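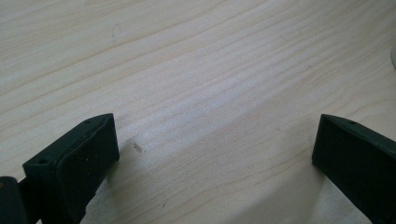
**To:** Amrit Robichaud
**From:** Ailsa Baird
**Re:** Kinnear common room tables, second progress report
Friday, May 8, 2020

Work on the common room is on schedule. Of the 16 tables covered by the grant, all but two have their new tops. The last pair are still in the workshop at Merkley, and Rory Rankin expects to have them ready for delivery by the end of the month.

**Tabletops**

We went with the light wood finish you approved in January. The color is a pale cream to beige with a fine, wavy grain in a slightly darker tan. Sorcha MacLeish had asked for something lighter than the old brown tops, which made the north end of the room feel dim in the afternoon. She has looked at the new ones in place and is happy with them.

The grain varies from one top to the next. We have paired the closest matches where tables will be pushed together for meals. The rest will stand alone along the window side, so small differences will not show much.

Two tops came to us with shallow dents on the underside. Rory sanded them and we kept them. Tistell, the supplier, credited us $400 on the order.

**Frames and feet**

The old frames were sound, so we reused them as planned. Most of the rubber feet had worn through and were marking the floor. We replaced the full set. Three frames needed a new cross brace, and that work was done in house.

**Budget**

Spending on this phase is $1,318 under the approved amount. The Tistell credit is included in that figure. Mehrangiz Arabzadeh has the invoices and will send copies with the next statement. We would like your permission to move part of the balance to felt pads for the chairs, which were left out of the original request. The chairs still have bare metal ends and will scratch the floor again if we leave them.

**Still to do**

- Fit the last two tops and check all tables for level
- Write a short cleaning sheet for the kitchen staff (damp cloth, mild soap, no scouring pads)
- Move the old tops out of the back hall
- Get a price from Grulero for the chair pads

Please let me know about the chair pads before we close out the May order. The next report will cover delivery of the last two tables and final costs.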